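Bin Picking Cell Rules: Frequently Asked Questions

Maintained by Xiomara Escobedo, Dilter Automation Lab. Last revised Jul 25, 2022.

Who do these rules apply to?
Anyone who runs, teaches or resets a bin picking cell in the Dilter lab, including visitors from partner groups. Work done in simulation is not covered until the program is loaded on a controller.

Do the rules replace the risk assessment?
No. Each cell has its own assessment, kept with the cell log. These rules are the minimum. Where the two differ, the stricter one applies.

What speed may I use while teaching?
Teach in the controller's reduced-speed mode only. For the first automatic run of a new or edited program, set the override to 16 percent. After one complete cycle with no contact fault it may be raised to 70 percent. Going higher requires a signature in the log from the cell lead.

Does a vision update count as an edited program?
Yes. A new Visum model or a new camera calibration changes where the arm goes, even if the motion code is untouched. Start again at 16 percent.

Where should the teach pendant be during an automatic run?
Within reach of the operator and outside the arm's working space. Route the cable so that it cannot be pulled by the arm or stepped on. The operator does not leave the pendant to fetch parts.

How must the bin be secured?
The bin must not shift when the gripper touches a wall or the floor. Clamps, stops or a fixture are all accepted. Clamp bodies and handles stand above the rim, so they must be entered in the collision model as solid objects, with the handles at their widest position. Moving a clamp means updating the model before the next run.
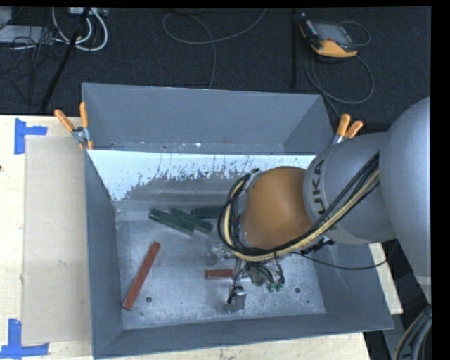

Check the hose and cable bundle at the extremes of wrist rotation before you allow the planner to use them. The Serkis planner treats the arm as rigid links and does not model slack. If a loop can catch on the rim or on a clamp, restrict the wrist axis in the cell settings – do not rely on the planner to avoid it.

May I reach into the bin to rearrange parts?
Only with the arm stopped and the enabling switch released. Pausing the program is not enough, as a paused program can be resumed from the workstation. Use the stop on the pendant, confirm the state on the screen, then reach in.

How close may the fingers come to the bin floor?
The default clearance is 2 mm. Bars and other flat-lying parts may need less, in which case the approach must be force-limited and the limit written in the log. Fresh scratches in the floor or walls are to be reported as contact events.

What do I do with parts the robot cannot pick?
Leave them until the run ends and record the trial as incomplete. Removing a part by hand in mid-run makes the result invalid under the Oyelaran test procedure, which we use for all comparisons.

Can I mark positions on the table with tape?
Yes, for placing sheets, trays and targets. Tape is a visual aid and has no value as a safety boundary. If a marked item is moved, lift the old tape.

I had a contact fault. Can I clear it and continue?
Clear it once, at reduced speed, and inspect the fingers and connectors before continuing. A second fault in the same session ends the session. Quote rule 312 in the log entry so that it appears in the June review.

Who do I ask about an exception?
Write to Hollis Nakamura, cell lead, before the run. Exceptions are granted per session and are not carried over.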